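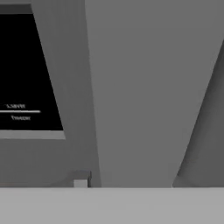
Gudeta is a set of teleoperated demonstrations recorded in simulation, and before you train on it you should know how thin the visuals are. Everything is drawn in gray with flat shading. The wall screen is black with a white bar and a couple of scraps of white text too blurry to read, and the one small block by the wall is gray too, sitting against gray. If your policy depends on color or texture to find objects, you will get very little help from these views. We rendered it this way to keep the scene cheap to run while a person was driving, and I still go back and forth on whether that was a good trade.

# Gudeta

Block-moving demonstrations collected by remote control in the Zillbridge simulator. Maintained at Terthorpe. The control software is Gremance, our in-house teleoperation client, which has its own repo and its own list of problems.

## What you get

- 2000 episodes, one operator command stream per episode
- Rendered grayscale views
- Simulator state at every step: block pose, joint positions, commanded velocities
- A success flag, with the caveats below

## What you don't get

- Real-world footage. None of this has been near a physical arm.
- Force or contact readings worth using. Zillbridge reports contact, but the numbers jump around with the solver settings and I would not train on them.
- Language instructions. People keep asking. You can write "move the block" 2000 times yourself and lose nothing.

## How it was recorded

Operators sat at a desk with a handheld controller and watched the render on a monitor. Commands were sampled at 60 Hz. Each episode starts with a reset and ends when the operator presses the stop button or the timer expires.

There were 2 operators. That is a small number, and you should assume the data contains their habits. One of them slows down a lot before contact. The other tends to overshoot and come back. A policy cloned from both will sometimes do a muddy average of the two, hesitating in mid-air and then drifting past the block. Operator ID is stored per episode, so you can split on it. Please do, at least once, before reporting a single combined number.

Neither operator was a beginner by the end. The first 100 episodes are noticeably worse than the rest: longer, jerkier, with more retries. I left them in. Some people want recovery behavior and some people just want clean paths. Filter on `episode_index` if you are the second kind.

## The success flag

The flag is set by a distance check on the block's final position. It does not know whether the block was placed, dropped, or knocked there by the side of the hand. I have watched episodes marked as successes that I would be embarrassed to show anyone, and failures where the motion was fine and the block stopped just outside the limit.

If you quote a success rate using this flag, say so. If you can afford to, review a sample by eye.

## Known problems

1. **Odd camera angles.** Some views have large flat surfaces filling most of the picture, with the block tiny or missing. They are valid renders. They may also be useless for your purpose. There is no per-frame visibility label yet.
2. **Control lag.** Commands are logged when Gremance sends them, and Zillbridge applies them later. The gap varies. We did not measure it properly during recording, so don't treat action and observation as perfectly lined up.
3. **Idle starts.** Many episodes open with the operator doing nothing. Clone those steps and your robot will learn to sit still, which it does very well.
4. **Pauses.** Same trouble in the middle of episodes. The trimming script catches the long ones.

## Layout

```
gudeta/
 episodes/
 <episode_index>/
 views/
 state.npz
 commands.npz
 meta.json
 tools/
 trim_idle.py
 split_by_operator.py
```

`meta.json` holds the operator ID, the success flag, the reset seed and the simulator version. Check the version. A June update to Zillbridge changed the default friction, and replaying old commands under the new default gives different results.

## Does more data help?

I doubt it helps as much as people hope. Our plain cloning baseline improved quickly at first and then went flat well before it had seen the full set. Adding episodes from the same two people in the same gray room mostly taught it more about those two people and that room. Changing the reset positions did more for us than adding volume.

We have not tested transfer to hardware, and I would be suspicious of anyone claiming it from this data alone. The gap in appearance is huge and the timing is shaky. Using it to check that a training pipeline runs from one end to the other is reasonable. So is comparing two imitation methods under identical conditions, as long as the claims stay that size.

## Contributing

New episodes are welcome if they come from new operators. Keep failed attempts in, fill in `meta.json` completely, and don't hand-edit command streams to make them look smoother. We had to throw out a batch over that.

Issues get read on Wednesday. Include the episode index and the simulator version or I can't do much with the report.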